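Janvier, 23 h 40

Je n'arrive pas à dormir, donc j'écris. On a gagné ! On est passées ! Deux à un contre Brulex, en coupe, sur leur terrain, avec un vent à décoller les filets et une pelouse qui ressemblait à un champ de betteraves après la récolte. J'ai encore de la boue derrière l'oreille gauche malgré la douche, et je crois que je vais la laisser là jusqu'à demain.

Départ du car à midi et demi. J'avais mal dormi, j'avais mangé deux bananes et des pâtes froides, j'avais oublié mes protège-tibias et ma mère m'a rattrapée sur le parking, en chaussons, le sac à la main. Agathe Riviere a ri jusqu'à la sortie d'autoroute. Elle était dans une forme insolente, elle chantait, elle distribuait des oranges, elle a réussi à faire chanter le chauffeur aussi. Moi je regardais par la vitre en me répétant les consignes : rester compacte, ne pas plonger sur leur numéro 10, orienter vers la touche, parler. Surtout parler. Loïc Besson dit toujours que je défends bien mais que je défends en silence, comme si j'étais à la bibliothèque. 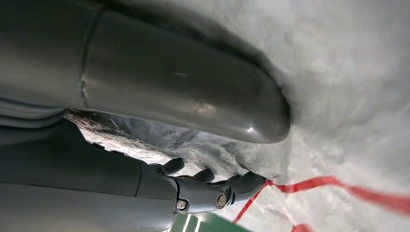
Le bout du ruban rouge, sur fond blanc.

On est arrivées avec deux heures d'avance. Le vestiaire de Brulex est minuscule, il y a un seul portemanteau pour deux joueuses, et le radiateur fait un bruit de bouilloire. Loïc a affiché la composition sur la porte et j'ai lu mon nom dans le onze. Titulaire ! Arrière droite, le numéro 2, celui de Poulain, qui est suspendue depuis le carton de la dernière fois. Elle était venue quand même, Poulain, avec son bonnet et son thermos, et elle m'a serré la nuque en me disant de jouer simple pendant les dix premières minutes. J'ai joué simple. J'ai joué tellement simple que mes trois premiers ballons sont partis directement en touche.

Puis on a pris un but, évidemment. Corner à la 16e, le vent qui rabat la balle au premier poteau, tout le monde qui regarde tout le monde, et leur grande capitaine qui n'a plus qu'à pousser du genou. J'étais à un mètre d'elle. J'aurais dû être collée à elle. Je l'ai revu dans ma tête tout le reste de la mi-temps, et c'est bête, on perd de l'énergie à se juger pendant que le match continue sans nous.

À la pause, Loïc n'a pas crié. Il a attendu que les gourdes aient tourné et il a dit que le vent allait changer de camp, que c'était à nous de l'avoir dans le dos, et qu'il voulait des frappes de loin, beaucoup, même moches. « Moches, les filles, je vous autorise. » Je l'adore quand il est comme ça.

Et là, quelle deuxième mi-temps ! On les a enfermées chez elles. Je montais, je redescendais, je remontais, je ne sentais plus mes jambes mais dans le bon sens, comme quand on court dans une descente et que ça va tout seul. Notre égalisation est arrivée sur un tir d'Agathe des 30 mètres, un vrai tir moche, qui a rebondi devant la gardienne et qui lui est passé sous le ventre. Elle s'est mise à courir les bras écartés vers le banc et elle a glissé dans une flaque avant d'y arriver. On s'est toutes jetées dessus. C'est de là que vient la boue de l'oreille.
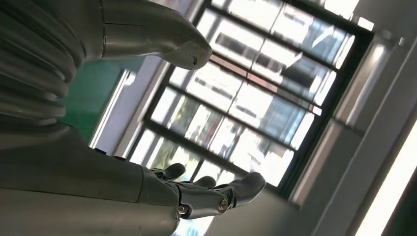 Il restait un gros quart d'heure et j'avais une peur bleue des tirs au but. Je n'en ai jamais tiré un en match officiel et je savais que Loïc me mettrait dans la liste, il me l'avait promis en novembre comme on promet une piqûre. Alors quand j'ai récupéré ce ballon le long de la ligne, j'ai levé la tête (pour une fois), j'ai vu l'appel dans le dos de leur défense centrale, et j'ai mis tout ce que j'avais dans la passe. Elle était trop longue. Le vent l'a freinée. Elle est tombée pile dans la course de Gekero - notre petite Gekero, entrée en jeu juste avant, que Brulex n'avait pas encore vue toucher un ballon - et elle a piqué par-dessus la gardienne sans même contrôler. Une passe décisive ! À moi ! Je l'ai écrit en grand sur la page de garde de ce cahier, tant pis si c'est prétentieux.

La fin a été affreuse et magnifique. Leur numéro 10 a touché la barre. J'ai dégagé un ballon sur la ligne avec le tibia, et merci maman pour les protège-tibias. J'ai parlé, aussi, j'ai hurlé même, je n'ai plus de voix. Au coup de sifflet je me suis assise par terre dans le rond central et j'ai regardé les projecteurs.

Au micro, ils ont annoncé 199 spectateurs. Poulain soutient que c'était 200 si on la comptait, elle est entrée par le portail des vestiaires.

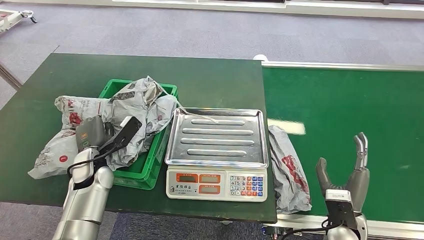 Au prochain tour, on pourrait tomber sur Grarkham. J'en ai déjà des frissons, elles jouent deux divisions au-dessus, elles ont un vrai stade avec des tribunes des deux côtés et une pelouse qui, paraît-il, est chauffée. Agathe dit qu'elle veut Grarkham et personne d'autre. Loïc préférerait une équipe à notre portée, à domicile, et un peu de repos pour nos chevilles. Moi je ne sais pas. Si, je sais, je veux Grarkham !

À faire demain : laver les chaussures avant que la terre durcisse, glace sur le genou droit, rendre sa gourde à Poulain, appeler papi pour lui raconter la passe (il voudra savoir si c'était du pied gauche, et c'était du pied gauche). Entraînement léger en fin d'après-midi, footing et étirements. Je vais essayer de dormir un peu maintenant, il est minuit passé et j'ai encore la chanson du car dans la tête.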